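Managing Shared Work Surfaces in Public Buildings
Speaker notes, Maiara Evangelista, Office of Facilities Standards, Droltora
June 8, 2026

Slide 1. Welcome and purpose
Thank the hosts at the Mateos Center. Remind attendees that the revised furniture care standard took effect in January and applies to all buildings under the Droltora agreement, including leased space. Copies are at the registration table.

Slide 2. Scope
The standard covers tables and desks used by more than one department. It does not cover laboratory benches or kitchen counters, which have their own schedules. Expect a question on library carrels. They are included.

Slide 3. What the survey told us
Last year's survey reached 46 buildings. Wood tables were the largest single category and had the widest range in condition. In most cases the records did not state what finish had been applied or when. Pause on this point. Replacement requests were being approved without a maintenance history attached.
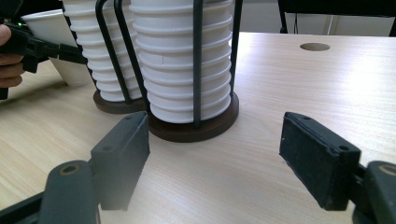
Slide 4. Inspection
Each shared table is to be inspected once per term. Inspectors record the surface, the edges and the underside hardware. A table is placed in one of 3 grades, and only the lowest grade may be submitted for replacement. The middle grade goes to refinishing. Read the grade definitions aloud, as the wording has changed from the draft.

Slide 5. Cost
Refinishing is budgeted at $70 per table and replacement at $300. These figures include labor and do not include delivery to the Petus annex. Building managers who use outside contractors must obtain a written quote before work begins.

Slide 6. Records
All inspections are entered in Drumix by the building manager or a named deputy. Paper forms will not be accepted after the current term. If asked about older forms, refer the question to the records desk.

Slide 7. Questions
Allow ten minutes. Questions on leased space should be held for the afternoon session.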